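Vatlow Shared Workshop
Build Your Own Gripper, evening course
Handout 2: linkages, pads and first picks
Notes for Fri 21 September

Bring your jaw plates from last session, sanded. If the pivot holes came out tight, leave them tight and we'll open them up with the hand reamer at the bench. Please don't drill them at home. A sloppy hole can't be made smaller again, and I've run out of spare plates in the black filament!

1. Where we are

By now you should have a handle, a trigger and two jaw plates. Tonight we join them into a linkage, fit the pads and (my favorite part of the whole course) start picking things up. We're still working by hand, with no motor. The motor comes in Handout 4, and it bolts onto the same plates, so nothing you make tonight gets thrown out.

A jaw in this design is a set of short bars joined by pivots. Squeeze the trigger and the bars swing, and the pad at the end travels inward. If the opposite sides of your four-bar are equal in length, the pad keeps its angle for the whole stroke. Make them unequal and the pad turns as it closes. You can use either one, but be sure it's the one you meant to draw. Last June two people in the group built the turning kind by accident and liked it so much for thin objects that they kept it.

The triangular cutouts save weight and let you see past the jaw to whatever you're reaching for, which matters far more than I expected when I drew the first one. My early plates were solid, and I spent an evening poking at a coin I couldn't see.

2. Pivots

Put a washer on both sides of every joint. Tighten the screw until the bar stops moving, then back it off until the bar falls under its own weight. A drop of thread lock goes on at the very end, after you've tested both jaws together. Do the two sides as a pair, one pivot left, one pivot right, and compare as you go. A stiff left jaw and a free right jaw will push every object sideways before you get hold of it.

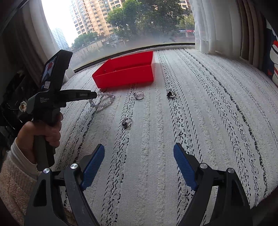 Why use soft pads if the printed jaws already meet in the middle?

Hard plastic touches a rounded object at only one or two small points, and it slides off as soon as the object turns. A soft pad gives a little, so the contact spreads out over a patch and you can hold with a lighter squeeze.

3. Pads

We cast ours from the Melis two-part rubber, in the molds on the rack by the sink. Mix equal parts by weight, stir slowly, scrape the sides of the cup, pour in a thin stream at one corner. Leave it 30 minutes before you even think about touching it. (I know. I touch mine too.)

Texture is where you get to play. Straight ribs are the easiest to mold, and they grip best when an object tries to slide across them. A fine grid grips more evenly in all directions, but the mold is fussier to print and traps bubbles. Cast one of each if you have the patience, mount them in turn and feel the difference for yourself!

Glue goes on the back of the pad and on the jaw. Wait until both are tacky, then press from the middle outward.

4. First picks

Small jewelry makes a wonderful practice set. Rings roll, bracelets flop, and both will show you at once if your pads don't meet square. Try them on a soft mat first, then on bare tabletop. On a mat you can press down a little and get the pad tips under the edge. On a hard surface you have to come in level.

Work through these in order:

Ring lying flat, lifted by its outer edge
Ring lying flat, lifted with one pad tip inside the hole
Bracelet, lifted by one bead
Bracelet, lifted by two sides of the loop at once
Any of those, set down inside a shallow tray without touching the walls 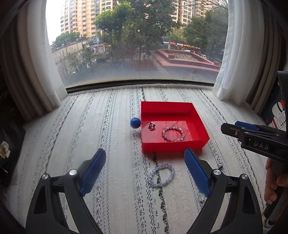

Fig. 2. Jaws open wide, a beaded bracelet between the pads and the red tray beyond.

The tray is harder than it sounds. Your jaws are wider than the thing they carry, so the outer bars reach the wall before the object does. Come in from above, and open only as far as you need to let go.

5. Before next time

Do 13 picks of each kind and write down every miss, with a word or two on how it went wrong (slid, rolled, dropped, bumped the wall). Then cycle your trigger 1,000 times. In front of the TV is fine. Check the pivots afterward and mark any that have loosened.

The Jokeck servo kits will be on the shelf by the Hustell printer. Take one, put your initials on the sign-out sheet, and leave the servo horn off until we've centered it together.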